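Looking After Wood and Laminate Worktops in the Kitchen

Most kitchen surfaces wear out from small daily things - a wet cloth left by the sink, grit under a chopping board, a cleaner that is too strong. A few habits will keep a counter or table in fair shape for years.

Wipe up water as soon as you see it. Standing water works into the joints of laminate and raises the edge, and once the edge has lifted it will not go down again. On oiled wood it leaves a gray mark that has to be sanded out.

For everyday cleaning, use warm water with a drop of dish soap on a soft cloth. Wring the cloth well. Wipe with the grain, then go over the surface again with a dry towel. Skip scouring powder and steel wool on any surface you want to keep. Bleach will take the color out of wood and dull most laminates.
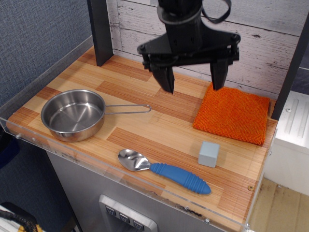
CLOTHS AND TOWELS

Keep separate cloths for dishes, counters and floors. Different colors make it easy to tell them apart. Hang them up to dry after each use, spread out flat and not bunched over the faucet. A cloth that smells sour should go straight into the wash.

Wash kitchen towels hot and leave out the fabric softener. Softener coats the fibers and the towel stops soaking up water. If yours already feel slick, run them through one cycle with a cup of white vinegar in place of detergent.

New towels shed lint for the first few washes. Do them on their own.

STAINS

Tea and coffee rings on laminate usually come up with a paste of baking soda and water. Leave it on for 7 minutes and wipe it off without scrubbing. Test a corner first if the surface is glossy.

Grease marks on bare wood are harder. Cover the spot with cornstarch overnight, brush it off in the morning, and repeat if you need to. Whatever is left will fade as the wood darkens.

For sticky labels, warm a little cooking oil on a cloth and hold it against the glue, then wash the area with soap. Do not use a metal scraper.

HOT PANS

Laminate can blister under a pan straight off the burner, and oiled wood will scorch. Set out a trivet before you start cooking. Cork and thick folded cotton both work. Silicone mats are fine too, but check underneath for trapped water when you lift them.

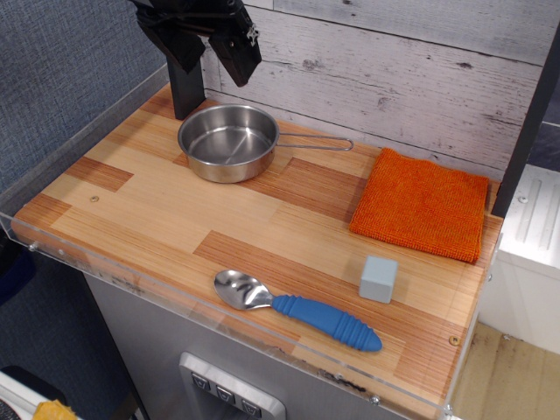

Stainless steel pans are best cooled before washing. Cold water on a hot base can warp it, and a warped pan rocks on a flat burner. For burned-on food, simmer an inch of water with a spoonful of baking soda, let it cool and use a nylon brush. Rainbow marks on the inside come off with vinegar. Dry the pan right away if your water is hard, or it will spot.

Re-oil wood counters twice a year. I do ours in May and again before the holidays. Food-grade mineral oil is enough - put on a thin coat, wait, and rub off the excess.

Updated Thu 8 December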